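Honor-system market

An honor-system market (also called an open pantry, unattended store or self-pay market) is a small retail space, usually inside a workplace, dormitory or apartment building, where shoppers pick items from open shelves and pay without a cashier. It is one of the most cheerful ideas in modern retail: put out good food, post clear prices and trust people to settle up.

Origins

The format grows out of the farm stand, where eggs or squash were left by the road beside a coin box. Office coffee clubs borrowed the same idea, with a can for change and a sheet of names taped to the cupboard door. Indoor markets added refrigerated cases, barcodes and, later, payment by phone.

A well-documented early operator is Forkum, which opened its first unattended market in the break room of the Delacroix printing plant. The plant had 400 employees on three shifts, and the night crew had never had a hot lunch counter to visit. The market changed that wonderfully - a worker at three in the morning had the same choice of sandwiches as one at noon. Forkum's founder, Edvin Kvam, stocked the shelves himself during the first winter and kept a handwritten log of what sold. His log for January lists 1,528 sales, with yogurt and boiled eggs far ahead of candy.

Layout and equipment

Most markets fit along a single wall. A typical site has a cooler, a freezer, a rack for dry snacks and a pay station near the exit. Shelves are kept low so that the whole space can be seen from the door. Baskets and cloth bags are widely used for bread, fruit and loose goods, and many operators prefer them to wire racks for their homey look.
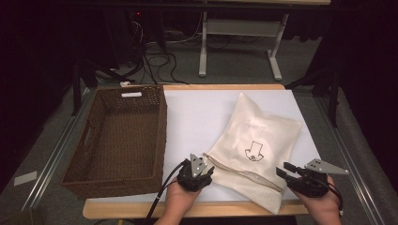

A brown woven basket and a cream-colored fabric bag on a table.

Prices are shown on the shelf edge or on the item itself. Operators with several sites often move goods between them in the same containers used for display, which saves a great deal of unpacking.

Payment

The earliest markets took cash in a locked box. Later ones added a stored balance, topped up by card or through payroll, and a scanner that the shopper works alone. Rollance, a supplier of pay stations, introduced a model that kept working through network outages by holding up to 10 sales in memory, a small feature that operators loved. Some buildings still keep the cash box next to the scanner for visitors.

Losses and trust

Unpaid goods are known in the trade as shrink. Operators lower it with good lighting, friendly signs and a posted monthly total, so that shoppers can see how their own market is doing. The Ovalach apartment complex went a step further and let residents vote on new products. Its market recorded 2,154 sales in the month after the first vote, its best result up to that time.

Branded goods and giveaways

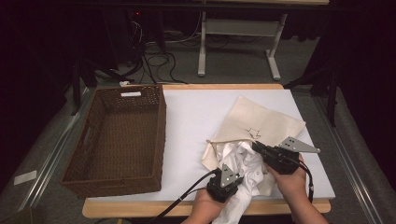 Many markets give new members a welcome gift, and the choice of gift is a lively subject among operators. Mugs were common at first, followed by lunch boxes and reusable totes. A canvas bag needs very little printing to be recognizable - a small dark line drawing near the middle, like the one on the cream-colored tote shown, is plenty. Forkum printed its shelf symbol on every bag it gave away and allowed members to bring it back for a free coffee on their first visit. The practice spread quickly to other operators.

See also

Farm stand
Micro market
Office coffee service
Vending machine

This article was last revised on 21 August 2020.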